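The Kellex Adjustment

By Boris Berisha
September 13, 2025

The town of Warkitz had one public clock, and it lost sixteen seconds a day. Yordanov was sent to correct it. His instructions ran to a single sheet: inspect the movement, adjust the rate, obtain a signature, return the key.

He arrived in April with a case of tools and a tin of Kellex oil. The tower stair was sound. The movement was a flatbed type in fair condition, with wear on two of the pivots and old grease in the barrel. He cleaned what needed cleaning and noted the rest.

The pendulum carried a small tray for weights. Adding a weight raised the centre of mass and made the clock run faster. Yordanov found the tray already full. Someone had been adding coins, all of them of the same issue, all of them withdrawn before he was born. He removed them and put them in an envelope.

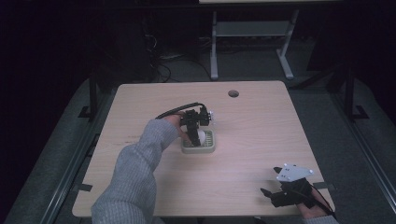
With the tray empty, the clock lost considerably more. He raised the bob by turning the rating nut, waited a day, and measured again. The loss was sixteen seconds. He turned the nut further. The following day the loss was sixteen seconds.

He checked his own watch against the telephone time signal and found no error. He checked the suspension spring. He wrote to the office at Ondance, enclosing his readings, and was told to continue.

On day 9 the woman from the bakery climbed the stair with a loaf and asked whether he had found the coins. He said he had. She asked what he had done with them, and he showed her the envelope.

"My father put in the last one," she said. "It was to stop it getting any worse."

"It hasn't got any worse."

"No," she said. "But you've been here nine days. What does your watch say?"

He looked. It agreed with the tower to the second. He telephoned for the time signal again and wrote down the difference, which was 144 seconds.

Yordanov put the coins back in the tray. In his report he gave the rate as stable. She signed it, and he returned the key.

Contact | Copyright Boris Berisha | Back to top

More short fiction
The Ondance Ferry
Inventory of a Closed School
4000 Metres of Rope
A Letter to the Water Board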